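Print | E-mail this page

Updated June - by Jhair Guzmán

Section 4. Hanging the Windel peel-and-stick wall covering

Before you start, check that every roll carries the same batch number. Batch 504 and later use a stronger adhesive, and rolls from older batches will not match it in color.

1. Wash the wall with warm water and a little dish soap. Let it dry overnight.

2. Fill any holes and sand them flush. Bare filler must be primed.

3. Measure the wall height and add 4 inches. Cut the first strip to this length.

4. Draw a plumb line 38 mm in from the corner. Do not trust the corner itself - few are straight.

NOTE: Large repeats use more material. Hold the second strip beside the first and line up the pattern before you cut.

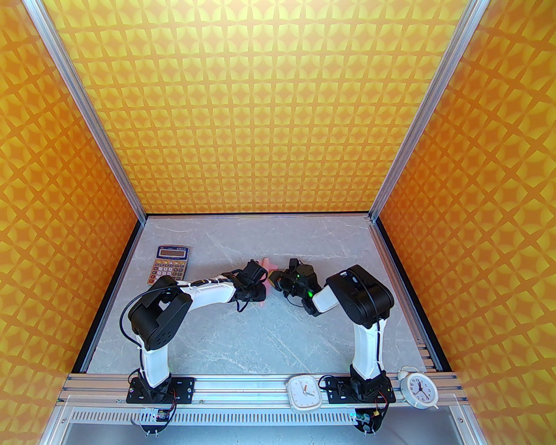 Jhair Guzmán

5. Peel back the top 5 inches of backing paper and press the strip to the wall along the plumb line.

6. Pull the backing down slowly with one hand and smooth with the felt squeegee in the other. Work from the center out.

7. If a bubble forms, lift the strip to that point and lay it again. Small bubbles can be pricked with a pin.

8. Trim top and bottom with a new blade against a metal ruler.

CAUTION: Switch off the power at the breaker before cutting near outlets or switches.

CAUTION: Do not hang the covering behind a stove or within reach of a space heater.

Leave the wall alone for two days before moving furniture back. Corners that lift can be pressed down again with the seam roller.

We use cookies to remember your settings. Accept | Manage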